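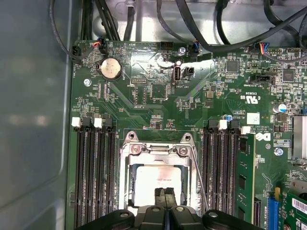 Notebook, Toma room, January

Sign-in trial, second week. The Curnum tablet by the front door logged 238 arrivals and pickups. Paper sheet for the same stretch has 17 more. Oduvby's support person says the paper must be wrong. I doubt it. Paper has a parent's initials next to every line and the tablet has a green check mark.

Went through the missing ones at nap time. Most fall between 5:15 and closing, when two or three families come in together and one parent holds the door. My guess is the second child in a sibling pair gets dropped if you tap too fast. Tried it myself with the test family and got it to happen once, then couldn't repeat it. So that's a guess and I'm leaving it as one.

Gheorghița Tănase wants the paper gone by spring. I've asked her to wait. If we have a fire drill at 5:20 I want a list I can hold in my hand, with everybody on it.

Nap log: Tirkico sleep chart says average nap 134 minutes in the toddler room. No way. Lights go down at 12:30 and half of them are up before 2. I think it keeps running until somebody presses "awake", and we all forget -- me included. Ignore those numbers for parent reports until we've checked against the wall clock.

Snack: new oat bars, 29 put out, most came back with one bite gone. The brochure says "toddler approved". Which toddlers? Going back to pears and crackers.

To do:
ask Oduvby for the raw export, not the summary page
late pickup families to initial paper AND tap
move the tablet off the low shelf, Toma kids can reach it
spare mittens, box is down to odd ones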